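Terkex under-cabinet light bar, 63 cm: review after one winter

Posted 16 February 2018 by Paula Avram

The counter to the left of my stove has always been dark. The ceiling fixture is behind you when you stand there, so you end up chopping onions in your own shadow. I put up with it for years in the Kirkville apartment and didn't want to do it again in this one.

I bought two of the Terkex light bars, one for each side of the stove. They came in a plain box with a power supply, four metal clips, eight short screws and a sheet of instructions in very small type. The plug is on a six-foot cord. If your nearest outlet is farther away than that, you will need the extension, sold separately.

Installation

You screw the clips to the underside of the cabinet and snap the bar into them. The screws are short enough that they didn't come through the cabinet floor. Drill pilot holes first. I skipped that on the first clip and stripped the head.

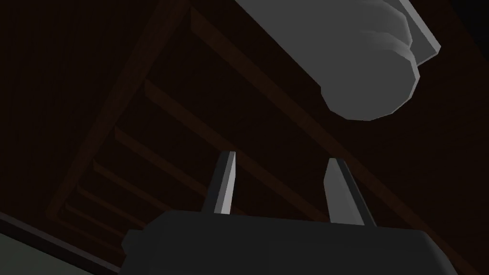

The clips hold well once they are up. Getting the bar back out takes more force than I expected, and I chipped a fingernail doing it. Gheorghița Dumitrescu, my neighbor, has the same bars and uses a butter knife to pop them loose. I have done it that way since.

The first bar took me an hour. The second took 20 minutes.

Light

There are two color settings, warm and cool. Warm is a little yellow but fine for evenings. Cool makes raw chicken look gray, and I only use it for cleaning. The dimmer goes from low to full in five steps. The lowest step is still too bright for a night light, at least for me.

At full brightness the whole depth of the counter is lit, including the back corner where the toaster sits. There is no flicker that I can see. On a shiny counter you will see the individual dots reflected. A matte one hides them. 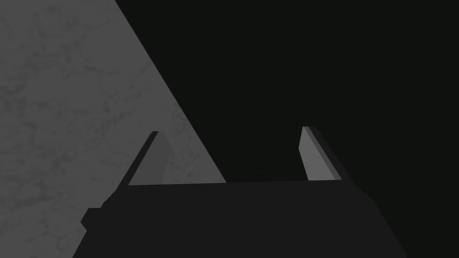 The switch is a touch spot on the right end of the bar. It doesn't work well with wet or floury hands, and those are the hands I usually have when I want it. Sometimes it takes three tries. It also forgets the dimmer setting if the power goes out. We lost power twice in January and both times the lights came back on at full.

Compared with the Prunus

Before this I had a Prunus puck light set. The pucks were cheaper and ran on batteries, and I was changing those every few weeks. They also made round pools of light with dark gaps between them. The Terkex gives one even strip. I wouldn't go back.

Price

I paid $84 for the pair. A comparable pair from Nwachukwu was $100 and had a motion sensor, which I didn't want over a stove.

Rating: 4 out of 5. It loses a point for the switch.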